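Workshop tips from the Drungate robot club

We meet on Thursday evenings and build one project a term. This term's project is plugging network cables into a small rack with a robot arm, for the Lund student competition. These tips come out of our own notebook. Most of them cost nothing and will suit any group sharing one arm and one table.
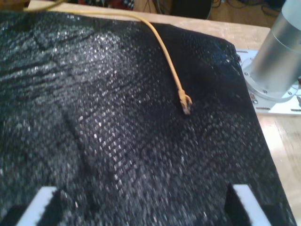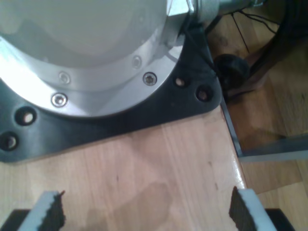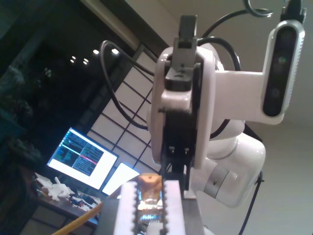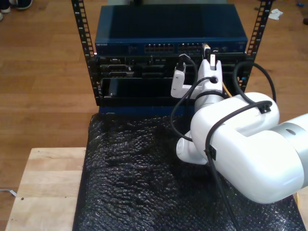 Cables on the arm

Route the cables with the arm moved to its farthest reach, not folded up at rest. A cable that looks generous at rest can pull tight when the elbow straightens. Leave a loop at every joint and put a clip on each side of it. Close the clip only after you have moved that joint both ways by hand or at the slowest speed.

Check the loops again after any change to the program. Aksel Ketilsson added one extra wrist turn to our routine in November and the camera cable wrapped itself around the flange. The plug survived. We now run every new routine once with nothing in the gripper and one person holding the stop button.

Reusable hook-and-loop strips are better than zip ties while the project is still changing. If you do use zip ties, trim the tails flush with nail clippers. Side cutters leave a sharp point that will scratch your wrist.

Bolting down

Tighten base screws in a star pattern, a little at a time, the way you would do the wheel nuts on a car. Go around once more at the end of the first session. New screws in a wooden tabletop settle, so we check ours every week for the first month and once a month after that.

Drill pilot holes. Put masking tape on the wood before you mark them, and wrap another bit of tape around the drill bit to show the depth. Wipe up the sawdust before the plate goes on. A few crumbs under a plate are enough to make it rock.

Keep the wrench that fits the base on a hook at the table. Ours went home in a coat pocket twice, and we lost most of an evening each time.

Covering the table

Something soft and dark under the work helps in two ways. Dropped plugs don't bounce as far, and light-colored parts are easier to find. Packing material works well and is usually free if you ask at a shop that sells appliances. Replace it when it goes flat.

Tape the cover down at the corners, or it will creep toward the arm over the evening. Use painter's tape, which comes off wood cleanly. Don't tape across a cable you will need to lift later.

Pull the cover smooth before you teach positions. A ridge can raise a cable end by the thickness of a finger, and then the gripper closes on air.

Picking up a thin cable

This took us the longest. Cables have a memory from being coiled, and they roll away when touched. What helped:

Uncoil the cable the day before and hang it over a door.

Grip close to the plug. If you grip farther back, the plug droops and misses the port.

Approach slowly for the last stretch. We use 3 speeds in our program and the slowest is only for this part.

Start with an old cable you don't mind ruining. Tiruwork Bogale brought in a box of them from a closed office and we are still working through it.

If the plug goes in crooked, open the gripper and back off. Pushing harder bends the contacts inside the port. Practice on a dead switch or an old chassis if you can get one. Ours came from people's basements.

Finger pads

Foam pads grip well but the top edge crumbles. Cut replacements in batches from the same sheet so they are all the same thickness, and keep them in a jar. A sharp craft knife against a steel ruler gives a cleaner edge than scissors. Clean off the old adhesive with rubbing alcohol and let the finger dry before sticking on the new pad.

Change both pads together. With one new and one old, the plug sits off center and you will spend the evening looking for a mistake in the code.

The camera

Tighten the camera bracket before anything else on the day. If it moves even a little, the positions are off and have to be taught again. Vibeke Overgaard puts a dot of nail polish across the screw head and the bracket. When the line is broken, the screw has turned.

Clean the lenses with a glasses cloth. Paper towels scratch.

Evening sessions give steadier light than afternoons, at least in our room. If you practice in daylight, pull the blinds, and note in the log which lamps were on.

Keeping a log

Write down every attempt, including the bad ones. We have 1,823 in the book so far. A line each is plenty: the cable, the port, whether it went in, and anything odd. Arnar Bjarnason reads back through it before we change the program, and he has twice found that a fault blamed on new code was in the book weeks earlier.

Our best run was 64 plugs in a row on one evening. The next week we couldn't get past 2. The pads were worn.

Labels

Label both ends of each cable with a strip of masking tape folded into a flag. Pencil lasts longer on it than marker. Keep the flag a hand's width from the plug so the fingers don't catch it.

End of the evening

Park the arm, then cut the power. Take any cable out of the gripper first. Coil cables loosely in a wide circle and store them flat in a shallow box. Sweep the floor around the table, where the small screws go, and run a magnet through the dustpan before you empty it.

Spare pads and clips are in the drawer marked Kutero. If you take the last clip, write it on the shopping list inside the cupboard door. Ívar Vigfúsdóttir places the order on the first Thursday of the month.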